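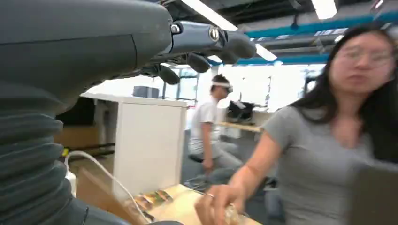 Care of transparent spectacle frames: discolouration at the nose and temples

I should be grateful for guidance on the cleaning of transparent plastic spectacle frames. My present pair was supplied by the optician in Jusside and is worn daily from 6 in the morning until late evening. The frames are of the clear kind worn by the woman in the photograph, and like her I have long dark hair which falls past the shoulders, so that the side arms are under it for most of the day. A yellow tint has appeared at both temples and beneath the nose pads. Washing-up liquid has made no difference. Could members advise whether the tint can be removed, and whether hair products may be responsible? The lenses are coated and I do not wish to damage them.

Posted by Hanane El Khatib, Tellstead
Category: Household and personal items
Reference 1123
3 replies

Reply from Ottavio Piras

Two separate matters should be distinguished. Surface residue from skin oil, face cream and hair products can usually be removed. A change in the colour of the plastic itself cannot be reversed by washing.

The following is recommended in the first instance:

Rinse the frames under lukewarm water. Hot water should be avoided, as it may harm the lens coating.

Apply one drop of plain washing-up liquid, without added hand cream or lemon, and work it along the arms and around the hinges with the fingertips.

Clean beneath the nose pads with a very soft toothbrush kept for the purpose. The brush must not touch the lenses.

Rinse well and dry with a clean cotton or microfibre cloth.

Nose pads which are separate parts are normally replaced once yellow. Most opticians will fit a new pair at the counter. If the tint at the temples is unchanged after several washes, it is likely to lie within the material. An optician may be able to polish the surface lightly, with the lenses removed.

Hair spray and dry shampoo should be applied before the spectacles are put on.

Reply from Asger Vídalín

Use Bestex cream, it worked on mine. Leave for 17 minutes and wipe.

Reply from Vlasta Dervishi

With respect to the previous contributor, no cream or solvent should be applied to spectacles unless the label states that it is suitable for coated lenses. Acetone and nail varnish remover in particular can cloud or soften plastic frames.

The member may also wish to ask whether the frames are still under guarantee. My own pair, from Barbieri, was exchanged in May on production of the receipt. They had been left on a south-facing windowsill, and I was advised to keep the new ones in their case.

Marked as helpful by the member who asked: reply from Ottavio Piras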